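Room 206 at Vedivley Hall Returns to Daily Use as Shared Workroom

Palldale residents may again reserve Room 206 for meetings, study and project work.
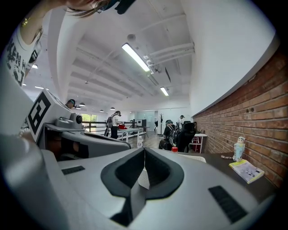
The second-floor room at Vedivley Hall closed last spring for electrical work, repainting and repairs to the floor. It reopened on a limited schedule in December and moved to regular weekday hours this week. The Palldale Office of Public Buildings, which manages the hall, has confirmed that the room will remain available through the end of the lease year under the same terms as the other shared rooms in the building.

The room measures around 900 square feet. Its red brick wall has been kept, with the smooth upper section above the brick finished in white to match the ceiling. The ceiling beams remain exposed, as do the white pipes and ducts running toward the wall. An earlier proposal to install a suspended ceiling was withdrawn after public comment, in which most respondents asked that the height of the room be preserved.

Lighting was the subject of the largest number of complaints before the closure. The room now has fluorescent tubes overhead, with pendant lamps toward the far end and small recessed lights in the ceiling. The electrical work was carried out by Pokeletti, a Palldale contractor that also rewired the ground-floor corridor. Separate switches allow groups at the far end to use the pendant lamps alone.

A dark wooden desk stands against the brick wall. It was part of the original furnishings of the hall and was returned to the room after refinishing by the Yu workshop on the east side of town. Users are asked to place a mat or board under any item that could mark the surface, and to refrain from taping cords or paper to the wood. Tape and adhesive hooks are also prohibited on the brick, where previous use had pulled mortar from several joints.

The Office of Public Buildings reports that 47 groups submitted reservation requests during the limited schedule. Requests came from language classes, a model-building club, small businesses without premises of their own and students in technical programs. Priority for evening hours will continue to go to groups that meet at least twice a month. Daytime hours are assigned in the order in which requests are received.

Reservations are made at the front counter of Vedivley Hall or by telephone during office hours. A group may hold the room for up to four hours in a single day. Groups that need more time may apply for a second block, which will be approved when no other request is pending by noon on the preceding day. Keys are issued at the counter and must be returned there before the building closes.

Groups may bring their own equipment, provided that it can be carried in and set up without alteration to the room. Equipment left overnight must be listed on the reservation form. The building does not insure property belonging to users. Nothing may be hung from the beams, pipes, ducts or light fixtures, and the floor along the main path through the room must be kept clear at all times.

Food is permitted in closed containers. Cooking appliances are not permitted. Users are responsible for returning furniture to its original position, turning off all lights and reporting damage on the sheet provided with the key.

The cost of the work was met from the hall's maintenance account. A further $2,000 has been set aside for sound-absorbing panels after several groups noted an echo during meetings. Samples are being reviewed, and the panels are expected to be mounted on the upper wall, leaving the brick uncovered. Installation will be scheduled outside reservation hours where possible, and groups affected by any change will be notified at least one week in advance.

The room will close at 3 p.m. each Friday for cleaning. Printed copies of the revised room rules are available at the front counter.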